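Sourdough Starter Questions – Farneo Kitchen

You lot ask the best questions! Ever since I put up the beginner's loaf in April my inbox has been full of jars, bubbles and worries, so I've gathered the ones that come up most. If yours isn't on the page, pop it in the comments and I'll get to it (usually after bedtime, with a cup of tea).

Which flour should I start with?

Wholemeal rye, if you can get it. It gets going faster than anything else I've tried, and once the starter is lively you can switch it over to strong white a spoonful at a time. Plain wholemeal wheat works too, it just takes a few days longer.

How much do I feed it?

I keep mine tiny. 44 g of starter, the same of flour and the same of water, and that's a feed. Yes, it's an odd number – it's what my old jar held comfortably and I've never changed it! Equal weights are the bit that matters.

My starter went mad on the second day and then died. Did I kill it?

Almost certainly not! That early burst is very common, and so is the sulky patch after it. Keep feeding once a day and give it at least another week before you even think about binning it.

There's grey liquid on top. Is that bad?

It's hungry, that's all. Pour it off or stir it in (I stir, I like the tang) and feed it. Pink or orange streaks or fuzzy mould are a different matter, and then the whole lot has to go.

Can I leave it in the fridge?

Please do, unless you bake every day. Mine sits at the back behind the mustard and gets fed once a week. Take it out the night before you want to bake, feed it at 8 in the evening and it should be ready for you by breakfast.

How do I know it's ready to use?

Put an elastic band round the jar at the level of the starter just after feeding. When it has doubled and the top is domed and full of bubbles, go go go. The floating test is fun, but a rye starter can fail it and still make a gorgeous loaf.

What can I do with the discard?

So much! Crumpets are our favourite, then crackers with loads of sesame, then Nuria Marín's cheese pancakes, which she kindly let me share and which vanish in minutes in this house. Discard keeps in a tub in the fridge for a week or so.

Do you bake with little ones about?

All the time. Dough is very forgiving and the waiting suits family life – ten minutes here, a quick fold there, and then everyone goes off to do something else until the next fold. 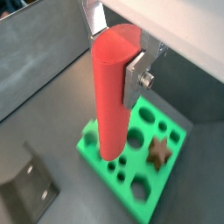

Red cylinder, green shape sorter.

Can I bake without a cast iron pot?

Yes, use a heavy baking tray and slide a roasting tin of boiling water on to the shelf below. Take the tin out after 20 minutes so the crust can crisp up, and mind the steam!

Can I freeze the loaf?

Slice it first, then freeze it in a bag and toast straight from frozen. It makes the best cheese on toast.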